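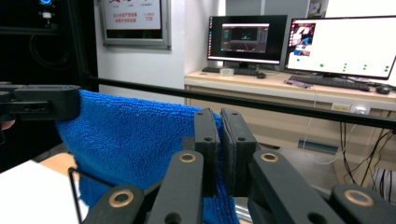
A hand-held gripper closed on a fold of blue microfiber towel, with a second gripper holding the towel at left.

Hand-held demonstration is a way of teaching a robot a manipulation task in which a person carries out the task with gripper tools held in the hands. The robot itself does not have to be present. The movements of the grippers are recorded along with camera images, and a control policy is later trained on the recordings. It is one of several forms of learning from demonstration, alongside teleoperation and kinesthetic teaching.

Background

In kinesthetic teaching, a person takes hold of the robot arm and moves it through the task. The arm records its own joint angles, so the data are exact, but two-armed tasks are awkward to show this way because each arm is heavy. In teleoperation, the person stands apart and drives the robot through a second set of arms, a joystick or a headset. Teleoperated demonstrations are usually slower than the same work done by hand.

Hand-held tools keep the shape of the robot's gripper and leave out the arm. The operator feels contact through the tool, and the same set can be carried from one workplace to another. The main drawback is that a person can reach positions the robot cannot, so some recordings have to be thrown out.

Equipment

A typical set has two grippers, one for each hand. The finger pads are moved through a linkage, and the opening between them is logged over time. Position is found from cameras, from inertial sensors, or from marker plates tracked from outside. Most sets are wired — wireless versions exist but need regular charging.

Cloth tasks 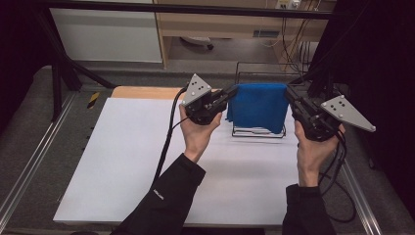 Two hand-held grippers with dotted marker plates, one on each side of a cloth draped over a wire rack.

Towels and other cloths are common subjects because they are hard to model and cheap to replace. Common tasks include folding, flattening, and hanging a cloth over a rack. Hanging usually calls for both hands, with the cloth held by two corners or edges and lowered over the bar.

The Groveck set, described by Jaime Morais and Eduardo Meireles on 21 Feb 2023, contains 700 demonstrations of cloth hanging, of which 287 were made by first-time operators. Median length was 21 seconds. The later Telness collection covers more household tasks and has roughly 3000 recordings.

Limitations

Policies trained this way depend on the match between the tool and the robot's gripper. A change in pad width or camera angle can be enough to spoil a grasp. Force is often not recorded.

See also

Kinesthetic teaching
Teleoperation
Deformable object manipulation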